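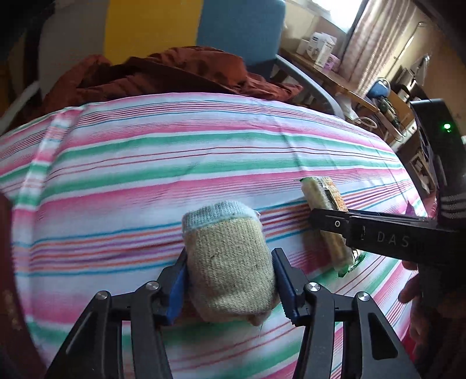
# Matching wallet deposits to disposals under pooled cost rules

Ona Vanags, Tramstead
2026-10-18

## 1. Aim

The project tests whether a small program can work out the taxable gain on a set of cryptocurrency trades from exchange exports alone. The data is a ledger of 1805 entries from one trader's accounts at two exchanges, Indico and Flaltitz, with names and wallet addresses removed.

## 2. Method

Entries were sorted by timestamp in UTC and given one of four types: purchase, disposal, transfer or fee. Swaps between two coins count as a disposal of the first and a purchase of the second, both at the sterling value at the time of the swap.

Gains were worked out in the order used for UK individuals: same-day purchases first, then purchases in the 30 days after the disposal, then the pooled average cost. Each coin has its own pool.

Indico exports fees as separate rows. Flaltitz takes them off the quantity received, so they had to be rebuilt from the order price.

## 3. Results

The ledger held 542 disposals. The program's figures were compared with a worksheet prepared by hand by Navickas, the bookkeeping firm that supplied the data. All but 9 agreed to the penny.

Of those, six were swaps where the two sources used different hourly prices. The other 3 were transfers between the trader's own wallets which the program had read as sales — the receiving entry carried a later date, so the pair was never joined. Widening the matching window from one hour to 24 fixed them and produced no false pairs.

## 4. Limits

Staking rewards were left out. They are taxed as income when received and need a separate table. Coins lost when an exchange fails are also not handled; a negligible value claim would have to be entered by hand.

The price source matters more than expected. A single daily closing price moved some gains into losses on days of heavy trading.

## 5. Further work

A second ledger is due in November and includes lending entries. The 30-day rule also needs a test where one purchase is shared between several disposals — the present data has no such case.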